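Minutes of the Lernlow Players' Circle, spring meeting, 7 April 2020
Posted in: Minutes & Notices | Tags: Drasberg, season 2, patch talk, meetups
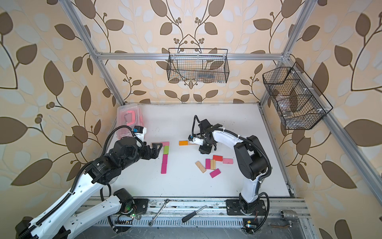
One member had written in ahead of the meeting to say that the second season of Drasberg had better bring back the old harbor map, and that without it half of us would drift off to Plimetti by June. The letter was read out in full, and it got a good long round of agreement before we even reached the first item.

1. Last minutes. Accepted as they stood, with one small fix – the winter cup was played on the Barros server, and the minutes had it on our own.

2. The harbor map. This took up most of the evening, as everybody had a story about it. The feeling was that the map is slow for the first few minutes but wonderful once the fog comes in, and several people said it was the reason they took up Drasberg in the first place. A few members were kind enough to speak up for the new canyon map too, which they find much easier on older computers. It was agreed to send the makers a friendly letter asking for both to stay in the rotation.

3. Summer cup. We will hold it in June, online, in teams of four. Places are limited to 80 players, and members get first pick before we open it up to our friends at Barros. There was a lively talk over whether the grappling hook should be allowed. The vote was close, and it is allowed in the early rounds but not in the final.

4. Money. The balance is $2,042, a little better than we had hoped for. We agreed to set aside $400 for the cup prizes and to leave the rest alone until we know what the server will cost us next year.

5. Plimetti night. A number of members would like a regular evening for Plimetti, and we were happy to say yes – there is room for more than one game in this circle. It will run every other week, beginners very welcome, and please do bring your patience with the voice chat.

6. Any other business. Please update your game before cup practice, not during it. The lost password for the forum's screenshot page has been found.

Next meeting in June, once the cup is over.

Comments (3)

foghorn_lee: Thank you for typing all this up! I'd still ban the hook in every round.

Mapleside: Can a team of three sign up and be matched with a fourth?

tilda88: Canyon map fan here, glad we got a mention. See you all at Plimetti night.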